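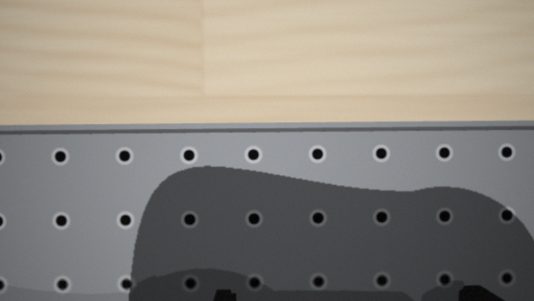 *Pale wood with a soft grain, and grey pegboard.*

## Looking after wooden worktops in the summer

Dear readers,

In April I promised to write something about the care of wooden kitchen worktops, and then the spring orders came and I did not find the time. Several of you reminded me, very politely, so I do it now.

The question I receive most often is which oil to use. Many people believe there is one correct oil and all others will spoil the wood. My experience is more relaxed. I have used Plamis worktop oil for the last 6 years and I am content with it, but a good hardening oil from any serious maker will do the work. What matters more is how thin you put it. A thick coat stays sticky for days, and it collects dust and breadcrumbs. Put a small quantity on a cotton cloth, rub it along the grain, wait twenty minutes, and then wipe away everything that the wood did not drink. If you think you have wiped enough, please wipe once more.

Do not use olive oil or sunflower oil from the kitchen. I know that grandmothers did it, mine also. After some weeks it begins to smell, and in warm weather quicker.

Before oiling, the surface must be clean and fully dry. I wash with warm water and very little soap, then I leave the worktop alone overnight. If there are rings from cups, sand lightly with 240 paper by hand. A machine is too strong for a small stain and makes a shallow place which you will see later when the light comes from the window. Always sand a bit wider than the stain, so the colour changes slowly from old to new.

A customer from Follwood wrote to me that her pine worktop became yellow in only one half. She had a large bread box standing on the other half for two years. Pine changes colour with the light, this is normal, and there is no product which stops it completely. I advised her to remove the box and be patient. The paler side will come nearer to the darker side by itself, perhaps by the end of next summer. If she sands everything down, both sides start again from pale, but this is a lot of dust for a kitchen.

Now about the joints. When boards are glued side by side, you may notice in winter that the line between them feels a little sharp under the finger. The wood has become smaller in the dry air from the heating. In most cases it closes again when the heating is off. Please do not fill it in January with hard filler, as then in July the boards have no space to move. Wait until now, look again, and only if the gap is still there, call somebody or write to me.

Around the sink you should oil more often than in the rest. I do the sink area every 2 months and the whole worktop in spring and in autumn. To test, put some drops of water on the wood. If they stand up like small beads, there is still enough oil. If they go flat and leave a dark mark, it is time.

One serious warning. Cloths with oil on them can become hot and start to burn without any flame near. Lay them flat outside to dry, or keep them under water in a metal tin with a lid. Never make a ball and throw it in the bin. My neighbour in the Garcia yard lost a shelf and half a door in this way.

**Small notices**

The Purnis brushes are back in the shop, the narrow ones also. The wax in the 600 ml tin is finished until autumn and I cannot take reservations for it.

The evening on sharpening kitchen knives has still 19 places. Bring one knife, wrapped well in a towel. Tea is included, and parking is behind the bakery.

If you have a question about a table or a worktop, send it to me with the kind of wood, if you know it, and what was put on it before. I answer all letters, but in July a little slower.

With kind regards,
Custódio Bragança
06/07/2022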